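**Wosby stellt Nachrüst-Federung für Mittelklasse-Motorräder vor**

*Semiaktives Fahrwerk für Gabel und Federbein geht im Mai in den Verkauf – Einbau ohne Eingriff in die Motorsteuerung*

Mornthorpe, 21. Dezember 2024 – Der Fahrwerkshersteller Wosby bringt ein semiaktives Fahrwerk zum Nachrüsten auf den Markt. Das System trägt die Bezeichnung Wosby Leung und richtet sich an Besitzer von Motorrädern der Mittelklasse, die ab Werk mit einer konventionellen, mechanisch einstellbaren Federung ausgeliefert wurden. Der komplette Satz aus Gabeleinsätzen, Federbein, Steuergerät und Bedieneinheit kostet 2690 Euro inklusive Mehrwertsteuer. Die Auslieferung an den Fachhandel beginnt im Mai.

Elektronisch geregelte Dämpfung war bei Serienmotorrädern lange den großen Reiseenduros und den teuren Sporttourern vorbehalten. In der Mittelklasse müssen Fahrerinnen und Fahrer meist mit einer Verstellung der Federvorspannung und einer Zugstufenschraube am Federbein auskommen, an der Gabel fehlt häufig jede Einstellmöglichkeit. Wer regelmäßig zwischen Solobetrieb und Fahrten mit Sozius und Gepäck wechselt, fährt deshalb oft mit einem Kompromiss.

Bei Wosby Leung übernimmt ein Steuergerät unter der Sitzbank die Anpassung der Dämpfung. Es verarbeitet die Signale von zwei Federwegsensoren, je einem an Vorder- und Hinterrad, sowie eines Beschleunigungssensors am Rahmenheck. Elektromagnetische Ventile in den Gabeleinsätzen und im Federbein verändern daraufhin Zug- und Druckstufe. Die Federvorspannung bleibt mechanisch und wird hinten über ein Handrad mit hydraulischer Übertragung eingestellt, vorn über die Verschlusskappen der Gabelholme.

„Wir haben uns gegen eine elektrische Vorspannung entschieden“, erklärt Yi-chun Ho, Leiterin der Fahrwerksentwicklung. „Der Stellmotor am Federbein hätte zusätzliches Gewicht gebracht und bei mehreren Modellen nicht zwischen Schwinge und Auspuff gepasst. Ein Handrad dreht man vor der Abfahrt einmal, dann ist die Sache erledigt.“

**Drei Abstimmungen, eine davon frei belegbar**

Über einen Taster am linken Lenkerende lassen sich drei Abstimmungen abrufen. „Straße“ ist die Grundeinstellung und wird nach jedem Einschalten der Zündung aktiviert, sofern der Fahrer keine andere Vorgabe gespeichert hat. „Komfort“ reduziert die Druckstufendämpfung und ist für schlechte Landstraßen und lange Etappen gedacht. Die dritte Abstimmung ist ab Werk straff ausgelegt und kann vom Fahrer oder von der Werkstatt verändert werden. Der Wechsel zwischen den Abstimmungen ist während der Fahrt möglich.

Eine farbige Leuchtdiode am Taster zeigt an, welche Abstimmung aktiv ist. Auf ein eigenes Display hat Wosby verzichtet. Alle weitergehenden Einstellungen erfolgen über eine App für Smartphones, die kostenlos zur Verfügung steht und für den Fahrbetrieb nicht benötigt wird. Ein Benutzerkonto ist nicht erforderlich, die Verbindung zum Steuergerät läuft über Bluetooth.

Fällt die Stromversorgung aus oder erkennt das Steuergerät einen unplausiblen Sensorwert, gehen die Ventile in eine feste mittlere Stellung. Das Motorrad bleibt damit fahrbar und verhält sich wie eines mit konventioneller Federung. Die Leuchtdiode blinkt in diesem Fall rot, der Fehler wird gespeichert und kann in der Werkstatt ausgelesen werden.

**Einbau ohne Änderung am Kabelbaum**

Das System ist elektrisch unabhängig vom Bordnetz-Steuergerät des Motorrads. Es benötigt lediglich Dauerplus, Masse und ein geschaltetes Zündsignal. Ein Adapterkabel für den Diagnose- oder Zubehörstecker liegt jedem Satz bei, so dass der Original-Kabelbaum nicht aufgetrennt werden muss. Antiblockiersystem und Traktionskontrolle arbeiten unverändert weiter.

Für den Einbau veranschlagt Wosby in einer Fachwerkstatt einen Arbeitstag. Die Gabel muss dafür ausgebaut und zerlegt werden, das Gabelöl wird ersetzt. Das benötigte Öl gehört zum Lieferumfang, ebenso neue Simmerringe und Staubkappen. Wosby empfiehlt den Einbau durch einen der 122 Händler, die das Unternehmen derzeit in Deutschland, Österreich und der Schweiz beliefert. Händler, die den Satz verbauen möchten, nehmen vorab an einer eintägigen Schulung in Mornthorpe teil. Die Teilnahme ist für bestehende Partner kostenfrei.

Der Satz wiegt ohne Gabelöl 700 Gramm mehr als die Serienteile, die er ersetzt. Gemessen wurde das an dem Modell, das Wosby für die Entwicklung als Referenz verwendet hat. Bei anderen Motorrädern kann der Wert abweichen, vor allem wegen der unterschiedlich schweren Original-Federbeine.

**Zum Start für fast 40 Modelle**

Zum Verkaufsstart wird Wosby Leung für fast 40 Motorradmodelle lieferbar sein, überwiegend Naked Bikes und Crossover-Maschinen mit Zwei- und Dreizylindermotor. Eine Liste mit Baujahren und Typcodes erhalten Händler mit den Bestellunterlagen. Für Upside-down- und konventionelle Telegabeln gibt es unterschiedliche Einsätze. Modelle mit Telelever, Duolever oder Achsschenkellenkung werden nicht unterstützt.

Die notwendigen Gutachten liegen für die Startmodelle vor oder befinden sich im Abschluss. Ausgeliefert wird jeweils nur, was auch eingetragen werden kann. Für Fahrzeuge, deren Gutachten sich verzögert, nimmt Wosby Vorbestellungen ohne Anzahlung entgegen.

Alle Sätze sind in zwei Federraten erhältlich. Die weichere Variante ist für den überwiegenden Solobetrieb vorgesehen, die härtere für schwere Fahrer und für häufige Fahrten mit Beifahrer. Ein späterer Tausch der Federn ist möglich und erfordert keinen neuen Satz. Eine Tieferlegung um zwei Zentimeter wird gegen Aufpreis angeboten, allerdings vorerst nur für einen Teil der Modelle.

**Fertigung in Tasthorpe**

Die Ventile und Gabeleinsätze entstehen im Werk Tasthorpe, wo Wosby auch die bisherigen Federbeine der Straßenbaureihe montiert. Für die neue Baureihe wurde dort ein Hallenteil umgebaut. Jeder Dämpfer durchläuft vor dem Versand einen Prüfstandslauf, dessen Messprotokoll unter der Seriennummer abgelegt wird. Werkstätten können das Protokoll beim technischen Kundendienst anfordern, etwa nach einer Revision.

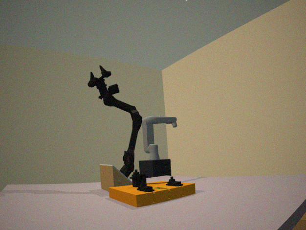 *Computersimulation: Roboterarm mit geöffnetem Zweifingergreifer, daneben ein kleinerer grauer Arm auf einem Sockel.*

„Die Ventile sind das empfindlichste Bauteil im ganzen System“, sagt Wen-hsiung Yau, Werkleiter in Tasthorpe. „Schon geringe Verschmutzung im Öl verändert die Kennlinie. Wir befüllen deshalb in einem abgetrennten Raum und prüfen jeden Dämpfer bei zwei Temperaturen.“

Die Revision der Gabeleinsätze und des Federbeins ist alle drei Jahre vorgesehen und wird im Werk oder bei geschulten Händlern durchgeführt. Verschleißteile wie Dichtungen, Führungsbuchsen und Kolbenringe sind einzeln bestellbar. Das Steuergerät ist vergossen und wird bei einem Defekt als Ganzes getauscht. Wosby sichert die Ersatzteilversorgung für zehn Jahre nach Verkauf des letzten Satzes zu.

Die Garantie beträgt zwei Jahre ohne Kilometerbegrenzung und verlängert sich um ein weiteres Jahr, wenn der Einbau durch einen geschulten Händler dokumentiert ist. Beim Verkauf des Motorrads geht sie auf den neuen Halter über. Der Einsatz auf abgesperrten Strecken ist eingeschlossen, Wettbewerbe mit Zeitnahme sind ausgenommen.

**Bestellung und Probefahrten**

Bestellungen nimmt der Fachhandel ab sofort entgegen. Ein Direktverkauf an Endkunden ist nicht geplant. Im Frühjahr stellt Wosby ausgewählten Händlern umgerüstete Vorführmotorräder zur Verfügung, mit denen Interessenten die Abstimmungen im direkten Wechsel fahren können. Voraussetzung ist ein gültiger Führerschein der Klasse A oder, je nach Motorleistung des Vorführmotorrads, der Klasse A2.

Die bisherigen mechanischen Federbeine und Gabelfedern bleiben unverändert im Programm. Käufer eines Wosby-Federbeins der Straßenbaureihe, dessen Kaufdatum nicht länger als zwei Jahre zurückliegt, können dieses beim Umstieg auf Wosby Leung in Zahlung geben. Die Höhe der Gutschrift richtet sich nach dem Zustand und wird vom Händler nach Vorgaben des Werks ermittelt.

**Über Wosby**

Wosby entwickelt und fertigt Fahrwerkskomponenten für Straßenmotorräder. Zum Programm gehören Federbeine, Gabelfedern, Gabeleinsätze und Lenkungsdämpfer. Entwicklung und Verwaltung haben ihren Sitz in Mornthorpe, die Fertigung befindet sich in Tasthorpe. Der Vertrieb erfolgt über den Motorrad-Fachhandel.

**Hinweise für Redaktionen**

Testsätze für Fachmedien stehen ab dem Frühjahr in begrenzter Zahl bereit. Anfragen bitte mit Angabe von Modell, Baujahr und gewünschtem Zeitraum an die Pressestelle in Mornthorpe. Technische Zeichnungen und Kennlinien sind auf Anfrage erhältlich. Abdruck honorarfrei, Belegexemplar erbeten.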